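Notes for Unit 4, January 7, 2025

## Learning from the wrist: why one small camera can beat a big one

Last time we ended on a question I loved: if the overhead camera sees the whole table, why did the policy keep missing the tube? Today we get to answer it, and the answer is a really fun one.

Quick recap of the setup. The Pluvavus task set has 60 pick-and-place tasks, most of them on ordinary tabletops with plenty of clutter. The policy gets camera views and joint positions, and it puts out short chunks of motion. We compare two versions:

- **Edo**: overhead view only
- **Predbridge**: overhead view plus a wrist view, with the two joined late in the network

Both were trained on the same 1503 demonstrations, so any gap comes from the input and the joining step. (Yes, Predbridge has a few more weights. We'll come back to that in the homework, because it's a fair complaint!)

### What the wrist view gives you

From overhead, a capped tube is a small circle. You can find it, but you can't tell much about its tilt, and once the hand moves in, the hand hides it. The last few centimeters are done nearly blind. From the wrist, the fingers and the tube stay in view together all the way down, and the policy can learn the *relation* between them. That's the big idea of the unit, so underline it.

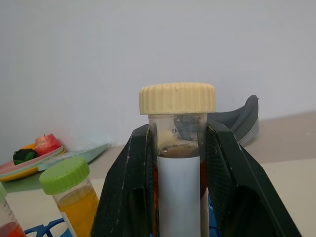 *Fig. 1. Wrist view with the fingers closed on a cream-capped tube. Green-capped tubes at left, blue rack at the bottom.*

Look at how much of the view the fingers take up. Students often want to crop them out as wasted pixels, and I understand the urge, but please don't! The pads against the clear plastic are the best grasp signal we have. Notice too that the liquid line sits just above the place where the fingers meet. A clear tube is a hard object for depth sensors, so cues like that line, the label and the ridged cap matter a lot.

### The result

We ran 200 trials per version on the rack tasks. Predbridge finished 121 of them. Edo finished fewer than half as many, and most of its misses came in the final approach, right where we'd expect from the argument above. I was so happy when I first saw that plot.

One caution. When we trained on the wrist view *alone*, the policy got lost early, before any tube came into view. Wide view for getting there, close view for the grasp.

### Before next class

1. Read the Kröger handout on late joining, sections 2 and 3.
2. Sketch a control run that gives Edo the same number of weights as Predbridge.
3. Pick one object in Fig. 1 that isn't a tube and write a short paragraph on whether it could confuse the policy. Bring it on paper, we'll swap.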